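Teleoperation and Hand Teaching board
Thread: Picking up a tray by the corner, leader arm or hand guiding?
Started November 11, 2023

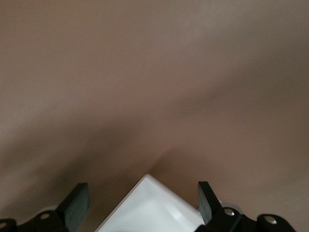
How many demonstrations do you need before a robot can pick up a tray on its own?
It depends mostly on how much the tray's position changes. For a tray that always sits in the same spot, 10 good ones can be enough to replay or fit a simple path. If it can be anywhere on the table and at any angle, plan on a few hundred.

-----

flatbench
Original poster

I'm teaching an arm to take a shallow white tray by one corner and move it to a rack. Two-finger gripper, wrist camera, one fixed camera off to the side. I drive it with a leader arm I built from the Tlapale plans. So far I have 397 episodes saved and the trained policy still gets the approach wrong a lot. It comes in over the corner fine, then hesitates, then closes too early or too high.

My demonstrations look OK to me when I play them back. The thing I notice is that I don't always do the approach the same way. Sometimes I pause above the corner and line up, sometimes I go straight down. Grip height varies too.

Questions:
1. Would I be better off moving the arm by hand for this?
2. Should I throw out the ones where I paused?
3. Is picking by the corner just a bad idea?

-----

mudlark_7

Answering 3 first. Corner picks are harder than edge picks. On a flat edge the pads sit parallel to the wall and you have some room to be wrong along the edge. On a corner the two walls run away from each other, so flat pads only touch at a point or a short line and the tray can swing when you lift. If you can reach an edge, put one finger inside the lip and one outside and take it there.

For 2, yes, throw them out. A policy that copies you will copy the pause, and it has no idea why you paused. From its side it sees the same picture for thirty or forty steps with no motion, so it learns that not moving is a good answer in that position. That is your hesitation.

-----

ohmsandends

I disagree with tossing them. Trim them. Write a small script that drops every step where the joint change is under some threshold and the gripper command stays the same. You keep the episode and lose the dead time. I did it on a set of 2000 episodes and kept all but a handful.

Watch the gripper part. If you drop steps while the fingers are closing, the policy will think the grip is instant and will lift before it has anything.

-----

flatbench
Original poster

I can't use the edge. The rack slots take the tray corner first and there isn't room to turn it after the pick. I could regrip on the way but that adds a second thing to teach.

I'll try the trimming tonight. What threshold did you use?

-----

ohmsandends

I don't have a number that will transfer. Plot the joint speeds for one episode where you know you paused. There will be a flat part with some jitter from your hand. Set the cutoff a little above the jitter. Leave a few still frames before the close so the policy sees the fingers in place before they move.

-----

pallet_jockey

On question 1. I've done both and for contact work I prefer hand guiding. You feel the tray touch the finger. With a cheap leader arm you feel nothing, so you go by eye, and by eye you're always a bit high because you're scared of hitting the table.

The catch is that your hands and arm end up in the fixed camera's view. The policy trains with you in the picture and then runs without you. Mine went strange until I recorded the motion by hand and then replayed it with me out of the way, cameras on, and saved the replay as the demonstration. It doubles the time per episode.

-----

mudlark_7

Replay is only good if the tray goes back to exactly the same place between the hand pass and the replay pass. With a light tray on a smooth table that's asking a lot. I'd stay with the leader arm.

-----

pallet_jockey

Tape marks on the table. Put the tray back on the marks. It isn't hard.

-----

mudlark_7

And then the tape is in every recording and the policy learns to look at tape.

-----

pallet_jockey

Then use a template, set the tray against it and lift the template away before you replay. We ran that way for months at Clellholm and it was fine. I'm not saying it's fast.

-----

greaseandgo

Something else to check. What do you look at while you're driving? If you stand beside the table and look straight at the tray, you're using information the robot doesn't have. You can see depth and you can lean over. The policy only gets its two cameras.

Try driving from the camera feeds alone with your back to the table. If you can't do the pick that way, the policy probably can't learn it from those views either. It's slow and annoying the first day. My demonstrations got a lot more consistent afterward.

-----

flatbench
Original poster

I've been looking straight at the tray. Tried it with my back turned just now, ten minutes of it. Sideways alignment from the wrist view is easy. Height is the problem. On a plain surface I can't judge how far down the fingers are, and I closed above the rim twice and pushed into the table once.

-----

greaseandgo

There's your early and high close. Plain background, smooth white part, soft light. There's very little for the camera to judge distance from. Options, cheapest first:

Move the fixed camera down so it sees the fingertips and the tray rim from close to table level. It was the biggest help for me.

Move the lamp so the gripper throws a clearer shadow on the table. You'll use it without thinking about it, and the policy can use it too. After that don't touch the lamp.

Make sure the joint positions go into the policy along with the images. If your table height never changes, the arm already knows how low it is.

-----

ohmsandends

Seconding the joint positions. Seen people leave them out on purpose so the policy "really looks," and then wonder why it can't find the table.

-----

sprocketless

I'll be the one to say it. If the table height is fixed, why teach the descent at all? Find the corner with the camera, go to a set height, close, lift. We did tray loading on the Sernside line with a fixed descent and a corner detector, and it ran 3000 picks between adjustments. Teach the part you can't write down and write down the rest.

-----

mudlark_7

Fair for one tray. Falls apart when the trays are stacked or one is sitting on another's lip.

-----

sprocketless

The OP has one tray on one table.

-----

flatbench
Original poster

One tray for now. The plan is to have several by May, and some of them will overlap, so I'd like to get the taught version working. But I may do a fixed descent as a comparison so I know what I'm aiming for.

-----

quietservo

Small practical one. Check how the leader's trigger maps to the gripper opening. On my Prostus build the trigger spring was weak and the follower's fingers sat partly closed during the whole approach without me noticing. Every demonstration had a different opening. I added a dead zone so anything under a light squeeze reads as fully open. Took five minutes and the old data was mostly useless after.

Also decide on one side to favor. If you sometimes come down with the left finger close to the tray and sometimes the right, the policy may split the difference or flip between them. Center it every time, or always bias the same way.

-----

flatbench
Original poster

Checked the trigger. Mine rests a bit off fully open too, less than you describe but it moves. Added the dead zone.

Update after a few evenings. Trimmed the old set and retrained: hesitation is much better, height is still bad. Then lowered the side camera, which meant starting over on data. I'm driving from the feeds only, coming straight down with no pause, same opening every time. I throw an episode away on the spot if I miss the first close. Slower going than before, but playback looks a lot more alike from one to the next.

-----

pallet_jockey

Keep some of the misses where you recover. If every demonstration is clean, it won't know what to do when it's off by a little.

-----

ohmsandends

Agree with keeping recoveries, but save them in a separate folder and mix them in later. Also cut the miss itself and start the episode from the bad position. You want it to learn the fix and leave the mistake out.

-----

flatbench
Original poster

Separate folder it is. I'll post the success rates for clean only and for clean plus recoveries once I've trained both.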